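1 June 2023, bench 2

Glue trials for the Didlow chair job, continued. Hide glue this time, because Hugo Maillard has opinions about hide glue and I have run out of ways to change the subject.

Soaked the pearls overnight in cold water, then warmed the pot to 60 and left it there. Smell as expected. Mỹ Diệp moved her lunch to the other building. First batch came off the brush like soup, so I let it cook down with the lid off and tried again after tea. Much better, with a decent string between finger and thumb.

Made up 6 lap joints in beech, all from the Clasham offcuts, rubbed and clamped. One slid while I was answering the phone. It has been marked S and will be broken with the others out of spite. 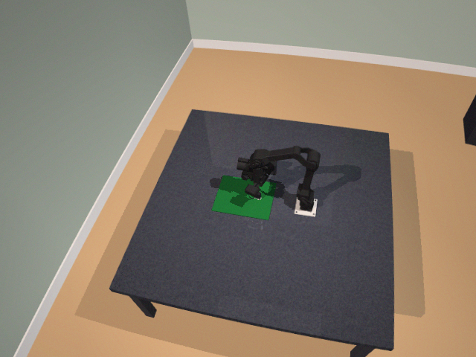 Yesterday's joints (the white glue from Reddy) went on the pull rig before lunch. Best of them let go at 1,044 newtons, worst at 900, and the worst one had a dry patch the size of a thumbnail, so that is my brushwork and I can't blame Reddy for it. Wood failure on the rest, mostly along the grain.

To do: label the clamps before Hugo borrows them again. Ask Retatau whether the next lot of pearls can come in a bag that closes. Wash the pot tonight. I did not wash the pot last time and we all remember.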